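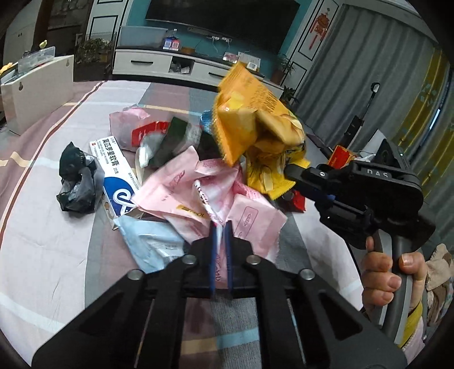
Pink wrapper held in the closed jaws, pile behind it.

ZELLEY STUDENT PROJECT - PRE-RUN CHECK
Checked by: Angelica Lagman
Task: litter pickup, hand-held grippers

1. Pads seated on both jaws. OK.
2. Pivot screws snug. OK - redo after 60 picks.
3. Jaws close on thin wrap. OK, tested on plastic and foil. Box corners still slip, see Faustine's note from January.
4. Work surface and bin. Cloth pulled flat, litter to one side, bin within reach of the table. One crease left in the cloth, minor.

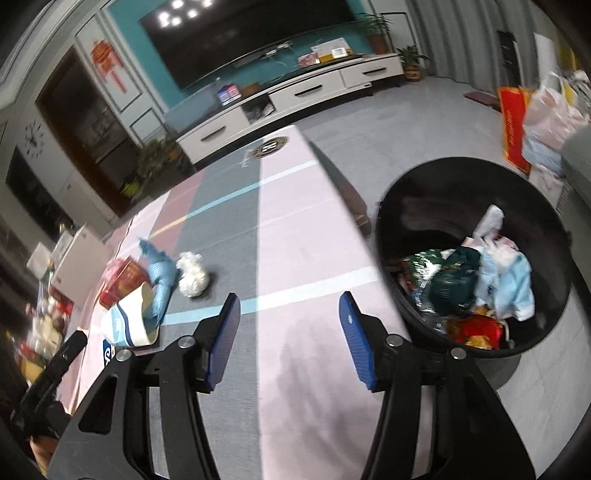

5. Battery and storage. Space for 200 clips, 117 used. Clear before the next team.
6. Handles. Grip tape lifting on the spare. NOT OK - Faustine Leclerc to replace.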